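# Urance updates Landudeo rhythm trainer with new timing engine

February 2023 — Urance has released version 7 of Landudeo, its practice software for beginning and intermediate music students. The main change is a rewritten timing engine that scores tapped and played rhythms against the written measure.

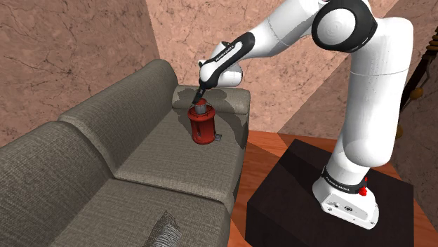

Earlier versions marked each note as early, late or correct, using one fixed tolerance for every tempo. A student clapping quarter notes at a slow tempo was held to the same window as one playing sixteenths at a fast one. Version 7 sets the window as a fraction of the beat, so it narrows as the tempo rises. Teachers can override the fraction for a whole class or for a single student.

Rests are now scored as well. If a student plays through a quarter rest, the program flags the rest itself and leaves the note that follows unmarked. Ties and dotted values are handled by the same rule: the attack is checked at the start of the value, and the release is checked only when the teacher turns on "full length" scoring.

The exercise library has grown to 690 entries, 40 of them new. The additions are mostly in compound meter, with short sets in 6/8, 9/8 and 12/8. Each set begins with counting aloud, moves to clapping, and ends with a written line on the staff. Pickup measures, missing from the last release, are included in the later exercises.

"The old engine was generous at one end and harsh at the other," said Themba Pillay, who leads development at Urance. "Students at fast tempos were passing lines they had not really learned."

Latency remains a limit. Sound from a microphone reaches the program later than a tap on a key, and wireless headphones add a further delay. A calibration step now runs the first time an input is used and stores its offset, separately for each device. Urance recommends wired headphones for graded work.

Scores can be exported to Amadi and Brarker gradebooks. Oliwia Laskowska, who teaches beginning strings and tested the release with two classes, said the export worked but that student names with accents had to be corrected by hand in Brarker. A fix is planned for May.

Existing school licenses cover the update, and saved assignments carry over. Scores recorded in earlier versions are kept as they were and are not recalculated. Class accounts hold up to 1000 stored recordings — older ones must be deleted or downloaded once the limit is reached.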